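Cincombe Kitchen Hire
Home > Refrigeration > Tall units > Hotden 188

Hotden 188 Side-by-Side Fridge Freezer (hire or buy)

Stock status: available from the Admasu Road depot
Collection or delivery, ground floor as standard

The Hotden 188 is a large grey fridge. We have tried over the years to find something more stirring to say about it, and our customers keep telling us that large and grey was what they were after. It goes out to holiday lets, village halls, wedding barns and the sort of family that buys milk as though a siege has been announced. It comes back, gets scrubbed and goes out again.

The name comes from its height in centimetres, which tells you a good deal about the imagination of the people who make it. Measure your doorway before you ring us. Measure it again after you have rung us, while Inês is still on the line and can cancel the van. 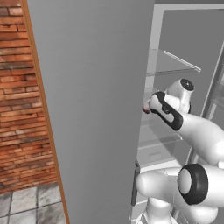
Most of the calls we take about tall fridges are about doors. People measure the gap the fridge will stand in and forget that the thing has to open. A side-by-side is kinder than a single wide door in a narrow galley, but you still need room to swing each door past a right angle, or the drawers inside will come out halfway and stop there for the rest of your tenancy. If one side of the unit is going hard up against a wall, leave a gap of at least 60 mm. The manual says the same on its second page, where it has gone unread for years.

What you get

One Hotden 188, cleaned and tested
Four glass shelves in the fridge side, three in the freezer side
Two salad drawers, in which salad will be forgotten at the usual rate
Door racks, including one deep enough for squash bottles
An ice tray (please return it, we are down to the last few)
Levelling feet and the little spanner that fits them

What you don't get is a camera, a speaker or a water dispenser. The Hotden has no opinion on your eating habits and will not send you a message about the eggs. If you want a fridge with a personality, the Ovovura Duo is on the next page, and it plays a tune when you leave it open. We hire out fewer of those than we used to.

Noise

Quiet, for its size. It hums, then it stops humming, then some time in the small hours it makes a noise like a man putting down a suitcase. This is normal. We mention it here to save you ringing the out-of-hours number, which is answered by Inês Quintela in her dressing gown.

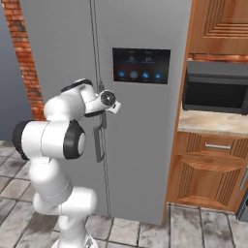 Setting it up

Stand the unit upright for four hours before you plug it in. Yes, even if the van was only on the road for ten minutes. Yes, even if the prosecco is getting warm.

Wind the front feet down until the doors line up along the top. If one sits higher than the other, the floor is at fault. It always is, particularly in barns, where the floor has usually been at fault since the reign of Queen Anne.

Plug straight into a wall socket. No extension reels, and certainly no extension reel plugged into another extension reel running under a gazebo.

Set both dials to the middle and leave them there. Turning everything to maximum at midday will not chill a crate of beer by one o'clock. It will freeze the lettuce.

Hire rates

Weekend: £60
Full week: £95
Month: ask us, we are reasonable before lunch
Buy outright, new: £800
Deposit on all hires: £100, returned when the fridge is, and when it no longer contains half a trifle

Delivery is free within Cincombe and the villages. May is our busiest month by some distance, and every unit we own is usually spoken for by Easter, so book early if you are marrying anyone that month.

Customer comments

"Did the job for almost 1000 sausage rolls. Would have liked a light in the freezer side." Parish fête, repeat hire

"Bigger than I thought." Private hire
(We do print the measurements. They are at the top of the booking form, in bold.)

"My husband has asked if we can keep it." Private hire
(They kept it. See the price above.)

Questions about access, stairs or narrow gates: ring the depot and ask for Inês. Have a tape measure in your hand when you do, she can tell when you are guessing.

Prices checked 30 Aug 2019.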